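Economia Doméstica e Cuidado Têxtil
Apontamentos da aula 12: dobrar malhas de algodão
Textos de apoio de Jin-sol Bang, revistos com a ajuda de Su-bin Ok

Na aula passada ficámos a meio da conversa sobre a secagem, e prometi que hoje chegávamos finalmente à dobra. Cá estamos! Sei que muitos de vós dobram t-shirts desde crianças e que a matéria parece não ter grande segredo, mas peço-vos um bocadinho de paciência, porque quase todos os vincos tortos que vi nas gavetas do exercício de agosto vinham de pressas na primeira parte do trabalho, muito antes da dobra propriamente dita.

1. A superfície

Procurem uma superfície lisa, limpa e maior do que a peça aberta. Na nossa sala temos as bancadas compridas do lado da janela, e em casa serve a mesa da cozinha (depois de bem passada com um pano, que as migalhas agarram-se à malha com uma teimosia impressionante). A cama também serve em caso de necessidade, mas o colchão cede, a malha afunda-se com ele e as margens nunca ficam bem direitas. Quem tiver bancada de pedra polida ou de outro material liso vai notar que o tecido desliza com facilidade, o que ajuda a alisar mas obriga a segurar a peça com a outra mão quando se puxa uma ponta.

2. Ler a peça antes de lhe mexer

Uma t-shirt amarrotada parece um monte sem pés nem cabeça, e a tentação é sacudi-la logo no ar. Experimentem primeiro olhar para as costuras. A costura do ombro é a melhor amiga de quem dobra: vai do decote até à cava, é firme, e basta encontrá-la para se perceber para que lado está virada a peça inteira. Depois vem a bainha, que se reconhece pelo pesponto paralelo à borda. Com o ombro e a bainha localizados, o resto adivinha-se, mesmo quando uma camada está enrolada por cima de outra.
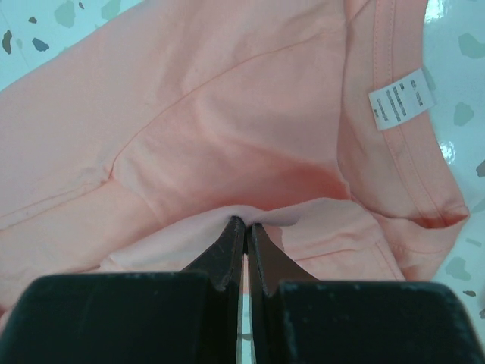 Fig. 1. T-shirt de algodão rosa-pêssego antes de alisada: costura do ombro em diagonal e uma pequena prega de tecido presa por pinça.

Reparem como a costura do ombro se lê bem mesmo com a malha toda engelhada. O pesponto da bainha é mais discreto e pede um olhar mais demorado. Nas peças de cor clara acontece muito isto, a linha confunde-se com o tecido, e eu costumo passar a ponta do dedo pela borda para a sentir antes de a ver.

3. Pegar no tecido

Pega-se sempre em pouco. Uma prega pequena entre o polegar e o indicador chega perfeitamente para levar uma camada de malha de um lado para o outro, e quem agarra às mãos-cheias acaba por trazer duas ou três camadas juntas e por fazer vincos novos onde não os havia. Antes de puxar, esfreguem levemente o tecido entre os dedos: se as duas faces escorregam uma sobre a outra, têm frente e costas na mão e convém largar e tentar de novo.

Quanto à força, pensem no gesto de virar a página de um livro antigo. A malha de algodão estica, sobretudo na largura, e um puxão seco no decote deixa uma ondinha que já não sai sem ferro.

4. Abrir e alisar

Levem os ombros para o topo da bancada e a bainha para junto de vós. Abram as mangas, uma de cada vez, e alisem com a palma da mão do centro para fora. A Su-bin, que trabalhou muitos anos na lavandaria Mascombe, faz este movimento com as duas mãos ao mesmo tempo, e fica tão bonito que lhe pedi para o repetir na próxima sessão. Eu nunca lhe apanhei o jeito e continuo a fazer um lado primeiro e o outro depois, com resultados bastante decentes.

5. A dobra

Com a frente virada para baixo, dobrem um dos lados até ao meio das costas e deitem a manga sobre si própria. Repitam do outro lado. Tragam a bainha até perto do decote, alisem e dobrem novamente ao meio. Para gavetas baixas, como as do armário Osham que temos na sala, faz-se mais uma dobra e arruma-se a peça de pé.

Trabalho para casa

Dobrem 14 peças de malha, de preferência de tamanhos variados, e tomem nota das que vos deram mais luta e em que ponto. Quem só tiver camisolas grossas pode usá-las, mas indique-o na folha. A leitura de apoio está na página 51 da sebenta, e as páginas a partir da 80 ficam para quando tratarmos das camisas com colarinho. Tragam também uma t-shirt vossa, por dobrar, metida num saco.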